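Last updated: September

Bench notes: two grippers, one teapot, and a spec sheet I don't believe

The new Rukville two-finger gripper has been on the bench for a few weeks now, and several of you have written in to ask whether it is as good as the launch material says. My short answer is that it is a decent gripper with a bad brochure. The longer answer takes up the rest of this item, and people who only want the buying advice can skip to the last few paragraphs.

Rukville's claim, in case it passed you by, is "any household object, first try." There is a table of results behind it. The table lists object types such as "cup" and "bottle" without saying which cup or which bottle, how full, standing or lying down, or how many tries were thrown out before the counting began. I wrote to ask. The reply was polite and had a link in it to the same table.

So we ran our own. The arm is the Lemieux we have had all along, with the same controller and the same mounting plate. The only thing that changed between sessions was what was bolted to the wrist: the Rukville, or the older Drorkley parallel gripper that most readers will know from the kit build two issues back. Both were driven by the same grasp planner with the same settings, apart from finger width and opening limit, which have to match the hardware. Dillcombe's camera did the seeing for both. I have complaints about that too, and will get to them.

We set out to do 500 grasps with each gripper. A grasp counted as good if the object came up off the carpet, stayed up while the arm moved to the drop point, and came down without being dropped or dragged. If the arm stopped itself on a force limit, that was a miss. If the object came up and slid around in the fingers but arrived, that was good, and I know some of you will argue with me over it. We argued over it here.

The Rukville got 406. The Drorkley got 363.

That is a real difference and I don't want to wave it away. It is also a long way from "any household object, first try," and most of the gap comes from one place. The Rukville has softer pads, and soft pads help on anything smooth and rounded. Cups and bottles made up a big share of the trials, and the Drorkley let a lot of those rotate until the planner lost track of them. Take the cups and bottles out and the two grippers are close enough that I would not bet on a repeat coming out in the same order. We glued a strip of cheap rubber matting onto the Drorkley fingers afterward, just to see, and ran a short extra session. I'm leaving the score out since it was far too short to mean anything, but it was enough to make me annoyed that we had not tried it before ordering the Rukville.

Soft packets were bad for both. A packet of wipes has no firm edge to close on, and the planner likes to aim for the printed part, where the contrast is. The fingers come down, the packet folds, and you are left pinching some film. The Rukville's force reading is supposed to notice this. What it noticed was contact, which is a different thing from a hold, and it reported success on packets that were still lying where they had started. If you plan to use that reading to decide whether to move on to the next step, please test it on something floppy first. The Drorkley has no force reading at all and so told no lies.

Upside-down bowls were the next worst. A foot ring is a nice thing to grab if the fingers are narrow enough and the height estimate is good. Our height estimate was good on some mornings. The Rukville fingertips are thick, and when the arm came in even slightly low they pressed on the bottom of the bowl and tripped the limit. The thinner Drorkley tips did better here. It is the one category where the older gripper plainly won, and you will not find bowls that way up anywhere in Rukville's table.

Then there is the teapot, which I have come to dislike. We added it late, after a reader asked why everything in these tests has a simple shape. It was a fair question. A teapot has a handle that is mostly air, a spout you don't want to lift by, and a lid that is really a second object. With the lid on, the planner treated the knob as the best handle on the whole pot, which gets you the lid and nothing else. So we split it into two tasks, pot and lid, and placed them apart.
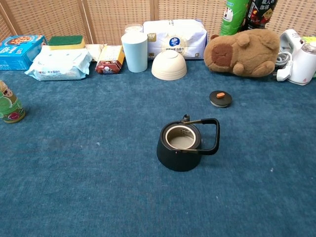
The teapot task laid out on the blue carpet: pot open, lid set down beside it with the orange knob up.

The lid went well with both grippers. That knob is small, but it stands up clear of the black and the camera finds it. If I were writing a brochure I would use the lid.

The pot was another matter. Dark surfaces gave the Dillcombe camera patchy depth, and the loop handle came and went from one reading to the next. When the handle was there, the Rukville could close on it and lift, though the pot swung. When it wasn't, the planner went for the rim, with one finger inside the opening and one outside. I can't call that a failure of either gripper. I can say that the two got nearly the same result on the pot, and that paying more for the fingers did nothing for a problem that starts in the camera.

Which brings me to Dillcombe. Their support people suggested a brighter lamp, then a dimmer lamp, then a firmware update that moved the menu for setting lamp brightness. None of the three changed the pot results in a way I could measure. The camera is fine on pale and matte things. On dark or see-through ones I would want a second view, either from the wrist or from the side, before blaming anything downstream. A lot of the gripper comparisons I read online are camera comparisons with the camera left out of the write-up.

A few smaller points for anyone setting up the same thing:

The Rukville mounting pattern matches the Lemieux wrist, but the supplied screws are 2 mm too long and will bottom out before the plate is tight. We swapped them. Check yours before you run it, as the wobble is easy to mistake for bad calibration.

The Rukville driver resets its closing force to the factory value every time it loses power. The manual does not mention it. We lost an afternoon of trials that way and had to redo them, and those redone trials are the ones in the count.

The Drorkley still squeaks. Grease helps until lunch.

Carpet matters more than I expected. Light objects catch on the pile when a finger nudges them, so they tip where they would have slid on a tabletop. If your surface is hard, expect different numbers from mine, and please don't quote mine as if they were yours.

On the buying question: if you have no gripper yet and mostly handle cups and bottles, the Rukville is a reasonable choice at its current price, and I would be less grumpy about it if they took the slogan off the box. If you already own the Drorkley, put rubber on the fingers and spend the money on another camera view. If you need to pick up soft packets, neither of these will make you happy, and I'd look at suction, with the usual warning that suction brochures are worse.

I have asked Rukville for the object list behind their table, with the discarded tries put back in. If it arrives I'll print it next to ours. Raw logs for all the trials, including the afternoon we had to throw out, are available to members on request. Please say which gripper you want, as the two sets are stored separately and the files are large.

Next issue: the same arm with a borrowed controller, and whether the smoother motion everyone talks about shows up in anything but the videos.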